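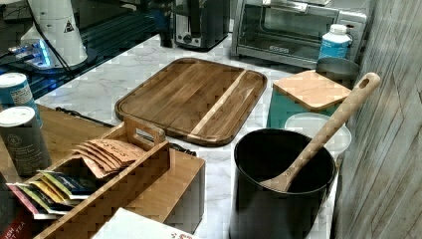 Jaramillo Hall Robotics Teaching Lab — Learning from Demonstration, Unit 4 notes

Showing the arm what you want

Okay, so last time we got through joint limits and I promised we'd stop doing math on the board for a while. This unit is the one where you get your hands on things! The task for the whole unit is the tea counter: take the wooden spoon out of the black crock and lay it down on the wooden tray. One spoon, one tray, and I'd like the crock still standing when you're done.

It sounds like nothing. You'd do it while talking on the phone. But look at the counter and think about it as a path for an arm. The spoon's bowl is down inside the crock and the handle leans out up and to the right, so you have to pull along the handle for a good distance before the bowl clears the rim (go sideways too early and you drag the crock along with it). The teal canister with the square lid is right behind the crock. And there's a black cable between the board with the tea canisters and the tray, so don't swing out wide over there and come down low.

Two ways to show it

By hand. People also call this kinesthetic teaching, and you'll see that name in the readings. You put the arm in its soft mode, take hold of it near the wrist, and walk it through the motion yourself while it records its own joint angles. I love this for a first try. You feel right away when a joint is near its limit, and you feel contact too: if the spoon catches on the rim, your fingers know. The bad part is that you are standing there with your arms all over the counter, and if you're recording from the cameras, you're in the pictures. Then the robot learns from images with a person in them and later has to work from images without one. We'll come back to this in Unit 6, it causes more trouble than you'd think.

By remote control. You hold the leader handle at the desk, the arm follows, and you stay out of the camera views. Every recording gets made under the same conditions the arm will have when it runs alone, which is a big deal. What you give up is touch. Our handle doesn't push back at all, so everything you know about contact you know from looking, and it's slow to learn. Eleri Hughes ran the lab sections last year and she had people do 20 warm-up tries that got thrown away before anybody saved one. I'm keeping that rule. Please don't skip it, I can tell from the plots!

We're using the Skivo arm for both, and Zarnik to record. If you've used Urkik in another class, the buttons are in different places but the idea is the same: start, stop, keep, throw out.

What makes a demonstration good

Slow and boring is good. I mean it. A fancy curved swoop looks great and it's miserable to learn from, since the next person will swoop some other way.

Pick one way and stay with it. Karla Arriaga and Szu-yu Lo shared a station last September and had a really nice set going, except Karla always gripped the spoon near the hole at the end of the handle and Szu-yu gripped it farther down. Both fine on their own. Mixed together, the trained policy reached for a spot in between and then dithered, going a little up, a little down, and never closing. So agree with your partner on where you grab, which way you lift, and which way the spoon points when it lands on the tray. Write it down on the log sheet before you record.

Don't pause in the middle. If you stop to think for two seconds over the crock, the recording has two seconds of "do nothing" in it, and a robot that has learned to do nothing over the crock can sit there a long time. Think first, then press start.

Vary the start, though. This is the part where people get mixed up, so ask me if it isn't clear. Your way of doing the task stays the same, but the situation should change a bit from one recording to the next. Turn the spoon so the handle leans another way. Shift the crock an inch or two. Change where the arm begins. If the spoon leans exactly the same way in all your recordings, you've taught one motion and it'll miss as soon as somebody bumps the counter.

Save some recoveries. Start a few with the gripper a little off to one side of the handle, and show the arm coming back to it. Your policy is going to drift when it runs, and if it has never seen what "slightly off" looks like it has no idea what to do there.

A landmark thing I get asked a lot: the diagonal light strip on the tray makes a handy target for lining up the spoon by eye. Go ahead and use it — just keep the tray turned the same way as your partner does, or write down that you turned it.

How many?

Each pair turns in 100 kept demonstrations. 40 by hand, the rest by remote control, saved in separate folders. I know it looks like a lot, and it goes much faster after the first dozen. For comparison, the shared set we'll train on in Unit 7 has almost 3,000, from several years of this class, and you'll get to see how your own small set does next to it.

For the log sheet

Who was driving, hand or remote, where you gripped, what you changed from the last one, kept or thrown out and why. "Bad" is not a why. "Rim caught, crock tipped" is perfect.

Read before lab: the Espinoza and Solís chapter in the course packet, first half only. Guadalupe Espinoza is coming in to talk to us during Unit 5, so if something in there bugs you, save it for her, she likes being argued with.

Stations open at 9 a.m. and the sign-up sheet is on the lab door. Bring a partner or come find me and I'll match you up with somebody.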